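Last updated: June

Wivdale Evening Program – Household Materials, Handout 3
Instructor: Latrice Calloway

Why does an egg stick? Metal that feels smooth to your thumb is full of tiny pits, and egg protein is happy to bond with all of them. Fat fills the gaps. So does a nonstick coating, until someone takes a fork to it.

Heat matters too. Stainless steel wants to be hot before the oil goes in. Nonstick does not, and an empty coated pan on high is a good way to ruin both the pan and the air. Clyde Esposito will tell you his is fine. Do not buy his at the yard sale.
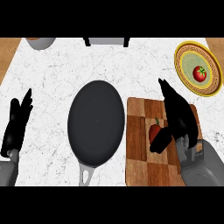 Fig. 14. Pan with a dark nonstick surface, beside a checkered wooden cutting board.

Cast iron gets its slick finish from oil baked on in thin coats – thin being the word people skip. Thick coats turn to gum. Read p. 106 before the lab, and bring a pan you are prepared to lose.

Lab is in room 1532. Eggs provided, toast not.

We use cookies to improve your visit. Accept | Manage settings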